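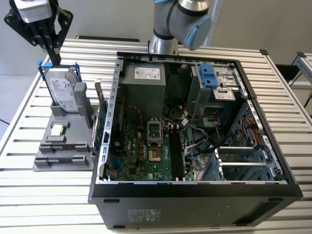
# Inside the Tower: Learning How a Desktop PC Goes Together

Hugo Soler, Juvix workshop course
Jul 14, 2018

## Why I chose this

I have used computers since I was small and until this term I had never opened one! My cousin in Lagos mends them for a living, and he kept telling me on the phone that a desktop is the best way to start, as everything is big enough to get hold of. So my project was to learn the main parts of an ordinary tower, what each one does, and how to take out and refit the hard drive, the processor and the memory.

## Working on the case

We lay the tower on its side with the panel off, so the motherboard is flat at the bottom and you look straight down into it. I can't recommend this enough. My first try was with the case standing up, and I dropped a screw behind the drive cage and spent most of a lesson getting it back.

The part I liked best was the processor socket. With the chip out you can see the square gold-toned area inside the silver retention frame, and it is lovely (my notebook has three drawings of it). You must never touch it with your fingers. The processor itself is a small square with a silver lid, and it only goes in one way round, so you look for the marked corner first and lower it straight down with no pushing.

The hard drive was easier. Ours is a 3.5-inch Seagate with blue plastic rails clipped to its sides, and once the rails are on you don't need a screwdriver for it at all. I kept the loose parts in the grey 3D-printed holder next to the case – the drive upright at the back and the processor on the lower step – and after that I stopped losing things.

Memory goes in the two black slots beside the socket. Open the white latches, line up the notch, press firmly. It takes more force than I expected!

## Problems

Cables. The red, yellow and black power wires got in my way every time, and I once trapped one under the cage. I now move them all to one side before I start.

I also wrote down my times for refitting all three parts. The first full go took 58 minutes, mostly because I kept stopping to check my notes.

## Next steps

In September I want to learn about thermal paste and coolers, then try a smaller case, where I expect the cables will be even worse.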